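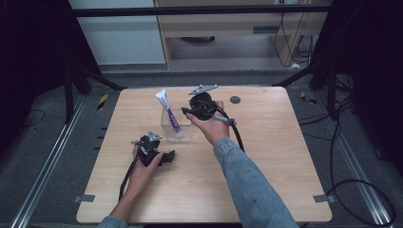
Both hand-helds at the clear box, toothpaste tube in it, head view.

Filed under: Bench Notes / Grippers
6 min read

2018-09-16

Second go at the hand-helds. Question for today is the same one I put to Severin Marti in April and never got a straight reply to: does the Kekitz finger set do anything the Lirent set doesn't, or are we paying for a nicer box. The Kekitz people say their pads are "tuned for consumer packaging." I'd like to know what was tuned and against what.

Setup first, so I can argue with myself later.

Small table, pale top, both front corners clamped. I put the clamps on before anything else this time. Last time the table crept and I lost most of a morning blaming the tracking. Two operators' hands would be too many at this table, so one person runs left and right. Cables still come off the grippers wherever they like. The right one loops out over the tabletop next to the sleeve, and it tugs. You can feel it in the wrist when you roll the hand palm up. I can't put a number on that and I don't trust anyone who says they can without a load cell.

Objects: toothpaste tube standing in the clear box, then the ribbed clear container by itself. The tube is a fair test of pads. It's soft at one end and stiff at the cap, and it leans differently each time you drop it back. The ribbed container is in the list because clear things with grooves have made trouble for every camera I've tried.

Lirent fingers went on first, 12 tries with the tube. 11 good, one where I pinched the wall of the box along with the tube and lifted both. I'm calling that my fault. Then Kekitz, 12 tries, 11 good. The miss was a slip near the cap, pad rolled off the shoulder. So that's a tie, with a different kind of miss on each side, and I'm not going to pretend 12 tries separates them. If the Kekitz rep wants to quote a tie as "matches or beats," he can do it without my name on it.

What I did notice, for whoever picks this up:

- Lirent closes softer at the end of the trigger. Good for the tube, annoying when you want to know you've got it.
- Kekitz has more bite at the tip and less further back. If you come in square it's fine. Come in at an angle and only the corner of the pad touches.
- Neither set likes reaching down into the box. The walls are close and the fingers are wide. A narrower tip would help more than any pad compound.
- Left hand is worse than right for me with both sets. I'm right-handed, so take that for what it's worth.

Pad wear. The sheet with the Kekitz set says 3,000 cycles before you need to swap. It doesn't say cycles of what. Closing on air? On cardboard? I asked, and got the same sheet back as a PDF. The pair I used has 481 closures logged by the trigger counter, and I'd want to look at it under the loupe before saying anything either way. The counter also ticks up on half pulls, which makes 481 an upper figure at best.

Camera side. I had two arguments going with myself here, so I'll keep them apart.

Head camera: fine for telling what's going on, less fine for telling whether the pads are where I think they are. With both hands up near the box, the grippers hide a good part of what you'd want to see. Someone reviewing these later will know which hand went where and will be guessing at contact. I don't have a fix. Moving the camera up makes the box smaller, moving it forward puts it in the way. Severin says the wrist views cover it. They cover some of it.

Wrist camera: better than I expected on the wood, and I don't fully trust it on the clear stuff. 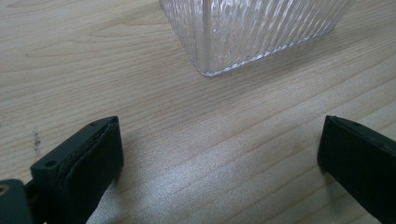 Gripper view, fingers open, ribbed container ahead. Note glare on the wood.

The glare patch between the fingers is what bothers me. It lands right across the bit of table the fingertips have to cross on the way in, and the grain goes pale and speckly there. Any scheme that tracks on the grain has the least to hold on to in exactly that spot. Up by the container the grain is warm and clear again, where I need it less.

And the container itself: the ribs break everything behind them into streaks. The edges I'd actually use are the base rim, a thin bright line, and the one upright corner. From this distance its top is out of view altogether. So a depth estimate from this view is leaning on one line and a corner, and I'd want to see it before I believed it. Eltham's controller gave me a confidence value for the container that was higher than the one it gave for the tube. I wrote that down twice because I thought I'd misread it. High confidence on a thing made of grooves and reflections tells me something about the confidence value.

There's a dark smudge on the wood above the left finger. Good landmark, as it happens, and I've asked for the table not to be cleaned until I've finished with it. If a tracker is going to do well off a stain I'd like to know that now, before someone shows me the same result on a fresh top and wonders where it went. Run with it covered, run with it showing, compare.

Controllers. Short section, I didn't get far. Eltham box and the Kang box both ran with the Lirent fingers. The Kang has a plainer readout and dropped out once when I leaned on the cable. The Eltham stayed up, but it smooths the gripper width before it logs it and I can't find where to turn that off. A smoothed trace looks lovely and hides the very moment I'm after, the little bounce when the pads meet something soft. With the Kang you get the bounce and all the noise with it. I'd take the noise. Severin would take the Eltham. We can settle it by logging the same grab on both, if somebody can find the splitter.

Things I'd do before anybody orders more Kekitz sets:

1. Many more tries with the tube, mixed order, and somebody else swapping the fingers so I don't know which set I've got until I look down.
2. Tie the right cable up and repeat. If the palm-up grabs get better, some of what I've blamed on pads this month was cable.
3. Kill or diffuse the light that makes that patch. Paper taped over it would do for a first look.
4. Ribbed container with a strip of tape on one face, then without. Watch the Eltham confidence value. If it doesn't move, stop quoting it.
5. Ask Kekitz again what a cycle is.

Where I am tonight: the fingers are both fine and I can't tell them apart on this evidence. The lighting and the cables are costing us more than either set would give back. I know the order form is already half filled in. Please leave it on the shelf until items 1 and 2 are done, and put the Lirent set back in its own tray, the screws aren't the same length.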